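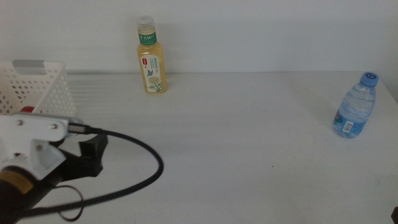

A bottle lying down is a bottle somebody has finished with, one of the residents at Pärn told us during the first round of visits, and a bottle standing up is a bottle somebody is coming back to. I wrote that on the inside cover of my notebook and spent most of March trying to work out whether it was true.

Figure 4. Tea bottle upright at the back of the table, water bottle on its side, white basket at the far left.

Up to this point in the paper I've treated "putting the drinks away" as one chore. You walk up to the table, you take the bottles, they go in the basket, and the table is clear for dinner or homework or whatever comes next. That was how we wrote the instructions too, and it's why Section 3 reports a single time for each clearing. But once we sat down and went through the clearings one bottle at a time, the chore started coming apart into smaller decisions, and a lot of those seemed to hang on how the bottle was sitting before anyone touched it. So this section is about standing and lying bottles, and about what people did with each.

First, what we had to work with. Across the shared kitchens at Pärn and the break rooms at Wosar we logged 735 bottles in Ornis, the diary tool described in Section 2. I threw out the entries where the starting position was missing or where two people on the team had coded it differently and couldn't settle it, which left 651. They came from 118 people. Some of them gave us a single bottle and then vanished, and a few were so keen that I started to suspect they were buying drinks for our benefit (I did ask, and got a firm no). I kept everybody in, and I come back to the keen ones further down.

Coding the position sounds like the easiest job in the world. It wasn't! Upright is fine. Lying down is fine as long as the bottle is flat on the table by itself, the way the water bottle is in Figure 4. But what about a bottle leaning on a cereal box? Or one that's upright but wedged in the corner of a tray at a tilt? We ended up with a rule that a bottle counts as standing if its own base is flat on the surface, and as lying if its side is on the surface. Leaners got their own code, and I leave them out of what follows — there were too few of them to say anything sensible.

We also coded the cap (on, off, missing), whether there was anything visible inside, and the general build of the bottle, which we kept to "tall" and "squat." Tall covers things like the tea bottle in Figure 4, with the long body and the narrow neck. Squat covers the short water bottles with ridges that you get in multipacks. I wanted a third class for the big family-size ones, but hardly anybody left those out. They live in the fridge door.

Now for what people did. When both kinds were on the table, the lying bottle usually went first. I'd expected people to begin with whatever was closest, and they often did when all of the bottles were standing. Put one on its side, though, and it seemed to jump the line, even if it meant reaching past an upright bottle to get to it. When we asked about this afterward, people talked about rolling. "It's going to end up on the floor" was the general feeling, and it came up even for squat bottles with ridges, on tables as level as you could want. A few people said the lying one simply looked messier, and once it was gone the rest could wait.

The upright ones got a good deal more thought. People would pick one up, look at the level, read the label, sometimes put it back exactly where it had been. This is where the Pärn resident's remark comes in, and on the whole I think it holds up, with one big catch. A standing bottle with something in it was treated as belonging to somebody. In the shared kitchens that was enough to save it from the basket a fair amount of the time, particularly if it was a flavored drink or a tea with a label people recognized. Plain water didn't get the same courtesy. Several participants told us that water is water, and that if you've left yours out you can pour yourself another.

The catch is that lying bottles aren't always empty, or finished with. We had plenty of entries for capped bottles on their sides with water still visible in them, and people cleared these every bit as briskly as the empties. One participant at Wosar lost the same brand of water several times this way and was pretty sore about it. So lying down does get read as "done," but I wouldn't call it good evidence that the owner is done. Bottles get knocked. They get dropped out of bags. Somebody sets one down in a hurry with a phone in the other hand, and over it goes.

Place on the table mattered too, and I'm kicking myself for not coding it properly from the start. My notes are full of comments like "pushed back by the wall, left alone," and I believe there's something in it. A bottle stood at the back of the table reads as stored, even when there's no shelf and no tray and nothing else to say so. One out in the middle, or toward the front, reads as left behind. We have position notes for only part of the sample, taken in different ways by different people, so please take this paragraph as a hunch. The coding sheet we've drawn up for the Plovateck kitchens has a row for it.

Then there's the basket. We asked people to leave it at one end of the table, and we didn't say which way up anything had to go in. Here the build of the bottle made itself felt. Squat bottles were mostly dropped in any old way. Tall ones were laid down, or stood up against the side if there was room, and people fussed over them far more than I'd have guessed. A tall bottle in a shallow basket sticks out over the rim and tips the whole thing when you lift it, and most of our participants seemed to know this without having to try. It did lead to a funny sequence that turned up often enough to get its own nickname on the team, the "second pass": squat bottles in, tall bottle in, tall bottle out again, squat bottles nudged over, tall bottle back. People who took the tall one first never needed a second pass. But as I said, if the squat bottle was the one lying down, it tended to get picked up first, so the two habits pull against each other. On a table with one tall upright and one squat lying down, the order that feels natural is the awkward one for packing.

I promised to come back to the keen participants. A small group gave us far more entries than anyone else, and they were tidier about it as time went on, with fewer second passes and less putting back. Whether that's practice at the chore or practice at being in our study, I can't say. When I reran the order comparison with one randomly picked entry per person, the lying-first pattern was still there, a bit weaker. The label-reading pattern mostly went away, and I suspect two or three very careful label readers were holding it up. I've left it in the discussion with a warning attached.

A couple of other limits before I move on. Our bottles were all plastic. Glass would surely change the worry about rolling, and maybe the whole order of events. We also saw tables that were fairly clear to begin with; on a crowded one I imagine people just grab what they can get hold of. And the follow-up chats were done in the evening, sometimes hours after the clearing, so what people said about rolling and mess may be partly a story they put together for us later on. The entries where the participant typed a note straight into Ornis are better on that score, and they mention rolling less often than the chats do, though it's still the reason given most.

For the analysis in Section 5 I therefore split each clearing by starting position and by build, and treat what was in the bottle as a separate question. The leaners stay out.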